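Home | Issues | Archive | Submit | About

We use cookies to keep this site working and to count visits. Accept / Manage settings

3. Collecting Demonstrations for the Disassembly Task
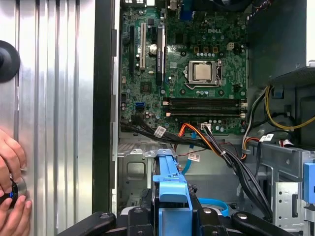

Figure 2. Wrist view during collection on an open Dell desktop tower, with the gripper on the blue drive carrier and a person's hands at the side panel.

More examples will fix it, a reader of our first draft wrote, and asked why we had stopped at 1000 when the Varemance set has 4000. We take the question seriously, but we doubt the answer. Our set was gathered at the Flustdale bench over 20 sessions, and the last sessions added very little that the first ones did not already hold. The same few people drove the arm, and they had the same habits. A learner fed on this data may pick up the habits and little else.

3.1 What counts as one example

An example starts when the operator takes control and ends when the operator lets go. We kept failed tries and marked them as failed. The Zakard protocol drops them, which makes its success numbers hard to compare with ours. We are not convinced that either choice is right. A failed pull on a carrier may teach something about force, or it may only teach the arm to fail in the same way.

Help from a person is a second problem. In some examples a helper has hands on the case while the gripper works, as in Figure 2. The wrist camera records the hands, but the action log does not record what they do. If the helper is holding the case steady, the policy gets credit for a job that was partly done by someone else. We marked these examples with a yes-or-no flag. That is a crude fix — it says nothing about how hard the helper pushed, or when.

3.2 Clutter and the wrist view

Cables are the part we trust least. In Figure 2 a thick black bundle and several colored wires cross the lower part of the board, close to where the gripper has to work. No two machines are wired quite alike, and closing a case and opening it again can shift everything. Earlier work with the Fashola simulator treats cables as fixed shapes. We see no good reason to expect a policy trained that way to cope with a real tower, and we have not tested whether ours copes any better on models left out of the set.

We therefore report results per machine and give no single average.

Related items
Grasp logging without a force sensor
Notes on the Zakard protocol
How many operators is enough?
Fashola simulator: known limits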